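About Us

Conneely Mats & Table Covers. Ostville. Small shop, big cutting table. We make heavy mats for work tables, craft rooms, school benches, shop counters. Cut to size, any size. Been at it 22 years and still answering our own phone.

Sinéad Ó Dálaigh started the business in the back of a shoe repair place on Darker Street. She was cutting offcuts into desk pads and selling them at the Saturday market. People kept asking for bigger. Then bigger again. One school wanted a whole art room done before the term started, so she took the unit next door and that was that. The shoe repair place is gone now – we have the whole ground floor.

What we do

Table mats, desk mats, bench covers, drawer liners. Round corners or square. Plain edge or stitched. Colors are brown, black, gray, dark green, and a red we only get in sometimes so call first. We don't do floor mats. We get asked every week. Sorry.

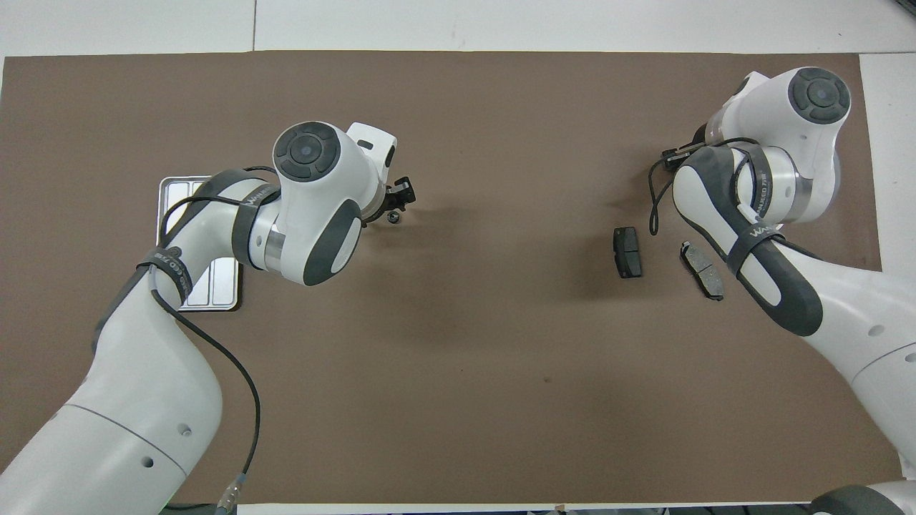
Sizing is the thing most people call about. Measure the table, then decide how much of it you want to see. Some folks want the mat right to the edge, some want a border. With a big brown mat on a white top, a narrow strip of white left showing down the side looks neat and gives you something to wipe. If your top is made of panels, a mat goes right over the seams, and any seam out in the border will still show, like the faint one along the top strip there. Send us the two measurements in inches and tell us which look you want. We'll cut to that.

Our most popular line is the Mestus. Thicker than the standard, lies flat after a day or so out of the roll. Standard is fine for desks. Mestus for anything that gets leaned on, banged or dragged accross. If you can't decide ask for swatches, 5 to a pack, free, we pay the postage.

Schools and bulk

We keep 700 school desk pads cut and ready at all times. Last year we sent out 2,000 of them, most in the last weeks of summer when everybody remembers at once. Order early if you can. Purchase orders OK. We can punch a cable hole or cut a notch, just send a sketch – pencil on the back of an envelope is fine, we've had worse.
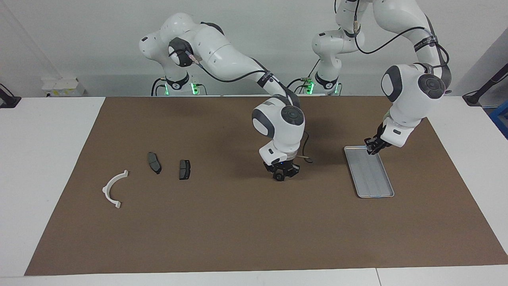

Color next. Brown is still our best seller and has been since the market days. It hides scuffs, it's easy on the eyes under bright lights, and it stands out well in a plain room, white wall, white table, that kind of setup. If there's equipment fixed along the back edge of your table, measure from the front of the bases and the mat can sit clear of them and still cover most of the top. Black shows dust. Gray is somewhere in between.

Care

Damp cloth, mild soap. No bleach. Roll it, don't fold it. A crease is forever pretty much.

Visiting

Come by, the door sticks so push. Swatch wall is on the left, the offcut bin is by the counter and priced by weight. Parking out back off Darker Street, not in front of the bakery please. Closed the last week of December. Orders that come in that week get cut in the order we recieved them, first thing when we're back.

Questions, odd shapes, rush jobs – call or use the contact form. Sinéad reads all of them, usually in the evening.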